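Warnenville lab reports fewer failed grasps with two-stage descent
23 Feb 2024

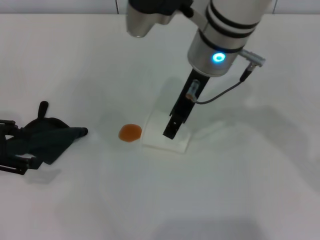 How does an arm pick up something it can barely tell apart from the table? The method from the Oris project splits the last part of the reach into two stages, and lets the arm change its mind about height between them.

The Oris group, based at the Praltari robotics laboratory in Warnenville, has released results from 2,000 grasp attempts on low-contrast objects. These are items whose colour is close to that of the surface under them, such as pale items on a white table. Depth readings for such objects tend to be noisy near the edges, and a height error of a few millimetres is enough to make a parallel-jaw gripper close on air or press into the table.

In the first stage, the arm moves to a point 70 mm over the estimated centre of the object and takes a new set of readings. A small network called Mabula compares the new height estimate with the one made at the start of the reach. If the two differ by more than 5 mm, the target is shifted and the readings are taken again. In the second stage the gripper goes down at reduced speed, and stops when the load on the wrist passes a set limit.

The baseline was a single descent planned from one set of readings. The same arm, gripper and objects were used for both methods, and the order of attempts was shuffled. The two-stage method had a failure rate of 8 per cent. The group says the baseline failed more often on every class of object tested, with the largest gap on flat, soft items. The gap was much smaller for brightly coloured objects, where the first height estimate was usually good enough.

The extra readings slow the work. Each repeat adds a pause before the final descent, and the group has not yet tried to overlap sensing with motion. Translucent objects also remain a problem – the height estimates for these often disagreed even after several repeats, and the arm then abandoned the attempt. Abandoned attempts were counted as failures.

All trials were run under fixed overhead lighting. Shadows from the arm fell across the work surface in many of the trials, and the group left these readings in the training set for Mabula. A version trained without them did worse on white objects, although the report gives no separate figure.

Further trials are planned for July, with a second gripper and a patterned table surface. The Mabula weights and the grasp logs will be released at the same time – the control code will stay with the laboratory for now.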